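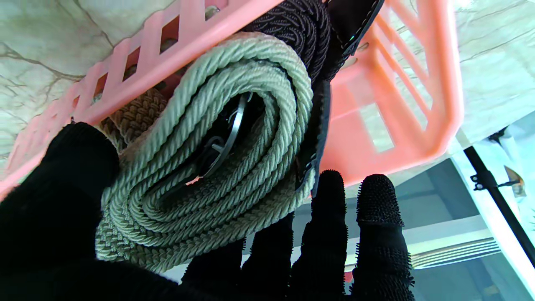

A braided belt is a belt made by interlacing strands of cord, leather or yarn into a flat or rounded band. The type is also called a woven belt or, when it is made of twisted cord, a rope belt. Braided belts are worn with trousers, skirts and loose dresses, and are sold in both buckled and tie forms.

Construction

Most braided belts are made from an even or odd number of strands worked from one end to the other. A simple flat braid may use as few as 4 strands. Wider bands use more, and one pattern produced at the Owino workshop in Trarnau calls for 17. Common patterns include the basket weave, in which strands pass over and under one another at right angles, and the herringbone, in which they form slanting rows. Rope belts are made of cords that have first been twisted, so that each strand shows a diagonal line along its length.

A single belt may combine more than one structure. The part that circles the waist is often broad and flat, while the sections leading to the ends are narrower and may be twisted for strength or for ease of tying.

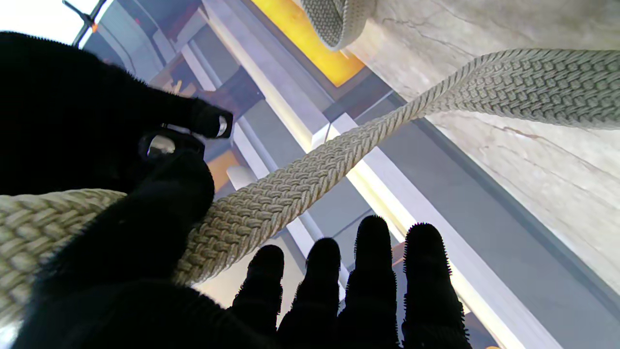
A thick braided rope in cream to beige, narrowing to a twisted section and widening into a flat woven band.

Fastening

Buckled braided belts usually have no punched holes. The prong of the buckle is pushed between the strands at any point, which allows a close adjustment of length. Tie belts are knotted at the front or side, and the ends may be finished with tassels, beads or a wrapped binding.

Storage and care

Braided belts stretch if they are hung under their own weight for long periods, and heavier rope belts are generally coiled and kept in a drawer or an open basket. The coil should be loose enough that the strands do not crease. Belts with a stiff leather tab or a large buckle are coiled with that part on the outside. Cotton belts may be washed by hand in cool water and dried flat — machine drying can shrink the cords unevenly.

Collections

The Zovik Textile Museum holds 253 braided and woven belts, of which 14 are on permanent display. The remainder are kept rolled in shallow trays and may be viewed by appointment.

Related articles
Basket weave
Cord (textiles)
Drivlow braid
Herringbone pattern
Sash
Zovik Textile Museum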